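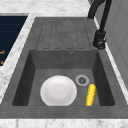 What happens when someone loses the phone that holds their passkey?
They sign in from a second device that already holds a passkey for the same account, or they use one of the recovery codes printed at enrollment. If they have neither, a person at the help desk has to check who they are and reset the account.

Passwordless Sign-In for a Campus Booking System
Project report, Chia-hao Yip and Tanveer Afridi

1. Background
Flondidov is the web application our department uses to book lab benches and meeting rooms. It has 1,863 registered accounts, most of them students. Until this project it accepted only a password, with a reset link sent by email. We wanted to add passkeys as a second way in and see how much of the existing login code could stay as it was.

2. Setup
The server side is a small Python service we named Civavora. It issues challenges, checks signed responses and stores the public keys. It sits between the Flondidov login page and the session handler, so the booking code did not have to change. Keys are stored in their own table, linked to the account ID, with a column for the label the user gives the device.

We ran everything on the test server, Villden, with a copy of the user table that had names and addresses removed. Tanveer wrote the browser code and Chia-hao wrote the service and the database migration.

3. Trial
We recruited 34 students from two lab sections. Each was asked to enroll a passkey, log out, and log back in. The sessions took place on a Friday in the computer lab, using lab desktops and the students' own phones.

Of the 34, 24 finished without help. Most of the others stopped at the same point: the desktop showed a QR code, the phone scanned it, and then the phone asked for Bluetooth to be turned on. The message on the desktop did not mention Bluetooth, so people scanned the code again - sometimes several times - until the request timed out.

4. Changes made
We added a line above the QR code asking the user to turn on Bluetooth on both devices. We also raised the timeout to 2 minutes. A cancelled request now returns to the login page with the username still filled in. Before, it went to a blank error page.

5. Open issues
Recovery codes are shown once and stored as hashes, but there is no page for making new ones. Old passkeys can be deleted only by an administrator. We have not repeated the trial with the changes from section 4 - the lab was booked through the end of term.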